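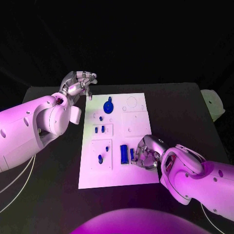 Week 4 is raising seedlings indoors, and it's my favorite week of the course! Last time we got as far as soaking and sowing; now the trays are up and need light. Red and blue lamps grow sturdy young plants, but they make color very hard to read. Notice how the white board and the white arm go lilac and purple under that magenta-pink light - a yellowing leaf gets disguised just as easily. So check your trays under plain white light before you decide anything is hungry.

Height of lamp. Start at 15 inches above the tray and watch the stems. Long, pale and leaning means too far away. Curled or bleached tips means too close. Raise the lamp as the plants grow (yes, you will forget, we all do).

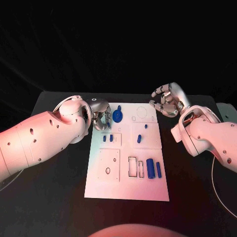 Tomatoes and peppers like long days, and 15 hours on a timer suits both. Give them real darkness for the rest.

Pricking out. Wait for the first true leaves. Hold a seedling by a seed leaf, never the stem, and loosen the roots from underneath with a pencil. A bruised stem is finished, but a torn seed leaf hardly matters.

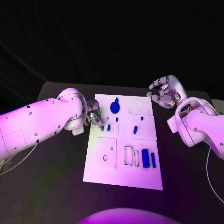 Fig. 1. Fingertips closed on a small blue peg, under pink light.

Bench work: each pair moves 20 seedlings from the Skarncombe trays into 3-inch pots. We have 200 to get through between us, so save the gossip for watering! Label as you go with variety and bench number.

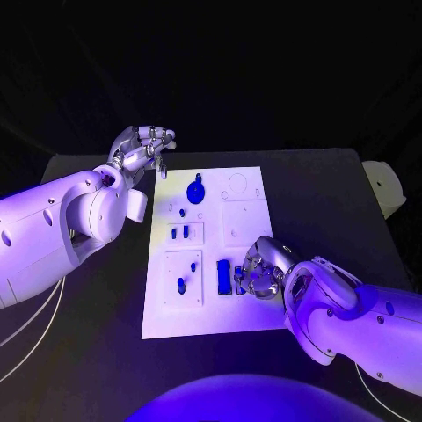

Water from below and let the pots drain before they go back on the rack. Bring your notebook to room 326 next time - we start on hardening off, and I can't wait to show you the cold frames.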